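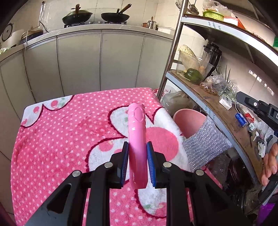 Call for participants: open day on hand-held grippers and home robots

Tasero is looking for people who would like to take part in our open day in Fladby this spring. We need visitors who are ready to try the work with their own hands, and we also need a small number of hosts who will be paid for the day. You do not need to know anything about robots. If you cook, fold clothes, wash dishes or put things back on the shelf, you already know the work that we want our machines to learn.

Who we are

Tasero is a small company. We build grippers with two fingers, and we teach robot arms to do simple jobs at home. The teaching is done by people. A person holds the gripper in the hand, picks up an object with it, moves it and puts it down. A camera on the gripper records the work, and later the robot learns from many such recordings. Most of our recording is done in ordinary homes and kitchens, with the things that families have there already.

Until now only our partners at Stameo have come to see us. After their last visit many people in Fladby asked when they could come too, and we are glad to say that we can finally open the door.

What will happen during the day

There will be 3 sessions, and each session has place for 18 visitors. You choose one session when you apply. A session takes two hours and goes like this:

First there is a short welcome and a talk by Adhiambo Simiyu, who leads our recording team. She will show recordings from different homes, both good ones and bad ones. The bad ones are usually more interesting, and she is happy to answer questions about them.

After this comes the demonstration. Our robot arm, which we call Khaemba, will clear a small table and sort kitchen things into boxes. Khaemba is slow. Sometimes it drops a spoon and must try again, so please be patient with it.

Then it is your turn. Visitors work in pairs, one person with the gripper and the other one reading the task aloud. You will lift small objects from a soft blanket, turn them and place them in a bowl. Soft cloth is more difficult than a hard table, because the fingers of the gripper catch in it easily. Changing roles after each task is a rule, also for couples and good friends.

We finish with tea and something sweet. Our engineers stay in the room, and you can open an old gripper with a screwdriver and look inside if you like.

Who can take part as a visitor

Everybody from 16 years is welcome. Children from 10 years can come together with an adult, but each of them needs a place of their own, so please write both names in the application. We would be especially pleased to meet people who have weak hands or pain in the fingers, and people over 62, who are missing almost completely from our recordings. The gripper can be held in the left or in the right hand. There are chairs at all the tables.

Participation is free. We do not pay travel costs for visitors.

Paid hosts for the day

We are looking for 2 hosts. As a host you will:

- meet the visitors at the door and help them to find their session
- show how to hold the gripper and how to close the fingers gently
- prepare the tables again between the sessions
- tell the engineers when a gripper needs charging
- help to pack everything in the evening

You should be comfortable to speak English with strangers and to explain the same thing many times with the same good mood. Experience from teaching, a shop or a care home is very useful. Technical education is not required. You will get one evening of paid training in our workshop the week before, and lunch is included on the day. The payment is by the hour, and we will tell you the exact sum before you decide.

It is possible that we ask one of the hosts to continue with us in part-time recording work after the open day. We cannot promise this now.

About the recordings

During the practical part the grippers are recording. The camera looks mostly at the fingers and the object, but hands, knees and clothes of the people near the table can also come into the picture. You will receive a form about this by e-mail before your visit. If you do not want to be recorded, please mark it in the form and we will give you a gripper with the camera switched off - you can do all the same tasks.

How to apply

Use the form on our contact page and write "Open day" in the subject line. Visitors should give their name, age group and preferred session. Hosts should send a short letter, half a page is enough, and tell us about one time when they explained something difficult to another person. A CV is welcome but not necessary.

The last day to apply is 2022-02-13. Everybody will get an answer before the end of February, also those for whom we do not have a place this time. The address and the directions come together with the answer.

Questions about the program or about access to the building can be sent to Adhiambo Simiyu through the same form. She reads the messages in the afternoon.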